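A Morning at the Sweater House in Tillville

I got the invitation through my cousin's neighbor, Roswitha Thaler, who coordinates the people doing the recordings at Patow. She'd mentioned over lunch that they were letting a few outsiders come along to a home session, and I asked if I could be one before she'd finished the sentence. I write mostly about mills and bakeries on this site, so a visit to people who teach machines to fold clothes was a bit of a jump for me!

It's a real home, by the way. You take the Holzer road out past the feed store, park behind a row of garages and go up 54 steps (my knees noticed). Patow has an office too, but the folding sessions happen in bedrooms, because that's where people's clothes live.

The person doing the recording that morning was Leonie Kälin. She works with a gripper in each hand, squeezing the jaws open and shut herself, and everything she does with them gets recorded as an example. The job was a mustard cardigan on a bed, and a cardigan is mean! It has a front that wants to come open and a row of buttons down it, and the cables make it so chunky that you can't just flick it over like a T-shirt.
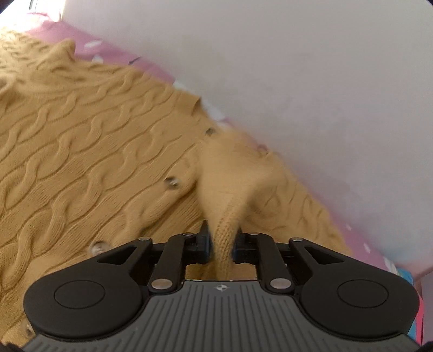
I asked why she didn't start with something easy, like a pillowcase. She laughed and said she'd done 400 recordings of towels before they let her anywhere near knitwear. The thick stuff is on the list now because the learning system had got very good at flat cotton and went to pieces over anything with some body to it.

What I hadn't expected was how much the small choices matter. Where do you take hold? How much do you pinch? Leonie grabs a good fold, lifts, brings it across, lets go, and then goes back for the next bit. She told me her first week was full of tiny nervous pats and tugs, and that Luzius Zaugg, who goes through the recordings afterward, asked her very kindly to cut them out. If she pats everything six times, the machine will learn to pat everything six times. I think about that now when I make my own bed.

She also takes hold in different places on purpose. If every example began at the same spot, the system would only know that spot, and the first sweater that landed a little crooked would throw it off. So between rounds she shakes the thing out and drops it any old way.
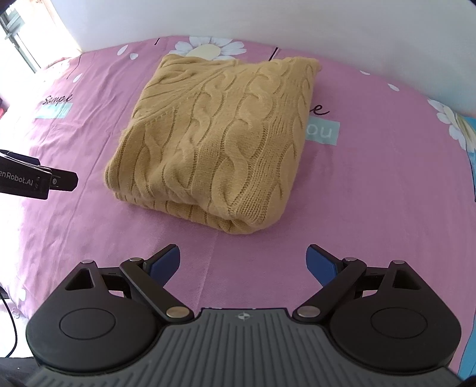

A finished fold means a bundle that's more or less a rectangle, somewhere near the middle of the bed. It doesn't have to look like a store display. I was strangely pleased to hear this, as a person whose sweaters have never once looked like a store display.

Then came the pause. Leonie opens the jaws, draws back and holds still while she counts to 3 under her breath. Luzius wants a clear ending on every recording, so the system can learn what "done" looks like and doesn't keep fussing with a sweater that's already folded. I kept starting to talk during the count and having to swallow it. Sorry, Leonie.

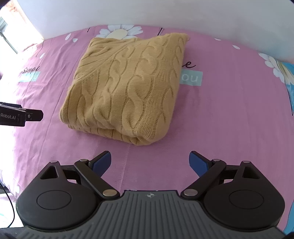
The folded cable knit on the daisy-print sheet, jaws open.

Over coffee in the kitchen I got to ask Luzius my dumb questions. How many examples is enough? He wouldn't give me a number for the whole project, but a good morning for one person is 70 recordings, and he throws out the ones where the garment slips or somebody bumps the bed. The slips don't all go in the trash, though – he keeps the ones where the person notices and fixes it, and he says those teach more than a perfect run does. I liked that a lot.

He also showed me two recordings side by side on his laptop, one of Leonie's and one from the team in Hasau, and you could tell the hands apart right away. Hasau goes fast and grabs big. Leonie goes slower and takes the cloth up near the edge. He wants both.

After the break they let me have a try, and oh boy. The grippers are easy enough to squeeze, but you lose all the feeling in your fingertips, and I hadn't realized how much of folding I do by feel. I caught one layer when I wanted two. Then I caught two layers and a good bit of bedsheet. Leonie talked me through it (lower, now close, now lift before you pull) and I did finally get a sleeve where I meant it to go, with my elbows up around my ears.
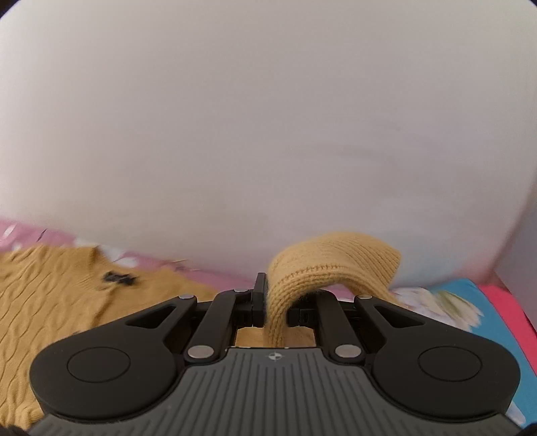 My recordings were not kept, and that's fine with me.

If you'd like to go yourself, Roswitha is planning more visits in June, in small groups, and she'd like people to say in advance if they can't manage stairs so she can pick a different house. Wear something with short sleeves if you want a turn with the grippers. I had on a big floppy cuff and kept catching it. And have lunch at the place next to the feed store afterward. I had the onion tart and brought a second one home.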